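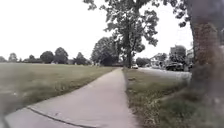 Angharad Jenkins wrote in to say that a help desk and a managed service desk are the same thing with a different invoice, and I'd say she is about half right. The two terms get swapped all the time, and I used them as synonyms for years myself. But they grew up separately, and if you are reading this article to work out what your office has signed up for, the difference matters quite a bit.

A help desk is a group of people (sometimes one person) who take reports of computer trouble and fix them. Something breaks, you call, somebody answers. A managed service desk does that too, but it is tied to a contract that also covers patching, backups, new accounts, license renewals and a fair amount of nagging. The firm running it is usually called a managed service provider, or MSP, and it gets paid a flat monthly fee whether the phone rings or not.

Background

Before flat fees became common, most small offices used what the trade calls break-fix support. You paid by the hour, plus parts, plus travel if the technician had to drive out. I started in a break-fix shop called Allwood, and I can tell you we were busiest when our customers were having the worst week of their lives! A failed mail server was a very good Tuesday for us. I liked the people I worked for, but the arrangement always bothered me a little.

Remote monitoring changed the sums. Once a small program on each computer could report a full disk or a missed backup, one technician could look after many offices without leaving the chair. Providers began charging by the user or by the device, and the help desk became one piece of a larger package. Some break-fix shops are still around, by the way, and for a business with a handful of laptops and a patient owner they can be a perfectly good fit.

How tickets move

Nearly every service desk runs on tickets. A ticket is a record of one request, opened by phone, email or a web form, and it stays open until somebody marks it resolved. Most desks sort them into tiers. Tier one handles passwords, printers and the mysterious vanishing toolbar. Tier two takes problems that need more time or more access, such as a mailbox that won't sync. Tier three is for engineers, and often for the software maker's own support line.

Priority is a separate matter from tier, and people mix these up constantly (I still have to stop and think). Priority says how soon the work should start. Tier says who does it. A whole office locked out by one expired password can be top priority and still be tier one work.

At Lerno, the provider where I spent the longest stretch, we had 4 priority levels and 22 ticket categories. That was too many categories. Fahad Warraich ran the desk then, and he went through the list one slow November and merged them down to 6. Reports got easier to read almost overnight, and the technicians stopped filing everything under "Other" – me included.

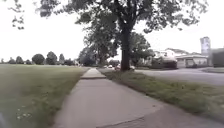 Service level agreements

The service level agreement, or SLA, is the part of the contract that puts times on all this. It normally gives a response time and a resolution time for each priority, and you should read those two words with care. Response means a person has looked at your ticket and told you so. Resolution means the thing works again, or that both sides have agreed on a workaround. I've seen contracts that promise the first and stay very quiet on the second.

An SLA also says when the clock runs. Many desks count business hours only, so a ticket opened at five on a Friday may not be "late" until well into the next week. The clock usually pauses while the desk waits for the customer to answer a question, too. That's fair enough in my view, though it does get abused.

Measuring a desk

The usual figures are first contact resolution, average time to resolve, backlog and customer satisfaction. First contact resolution is the share of tickets closed in the very first call or message. We hit almost 85 percent one quarter at Lerno and were terribly proud of it, until Fahad pointed out how many were password resets that a self-service page could have handled. He had the page built, the percentage dropped, and everyone was better off.

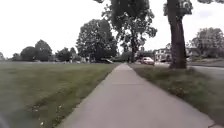 Sidewalk beside a mown lawn.

Satisfaction scores come from those little surveys sent out when a ticket closes. Few people fill them in, and the ones who do tend to be delighted or furious, so I would read the comments before the number.

Related terms

Co-managed IT: an outside desk shares the work with in-house staff. Batow and Nicholas, two firms I've worked alongside, both set it up so the outside desk took nights and weekends.

Knowledge base: the written fixes a desk keeps for itself and its customers.

Escalation: passing a ticket to a higher tier, or to a manager when it has been sitting too long.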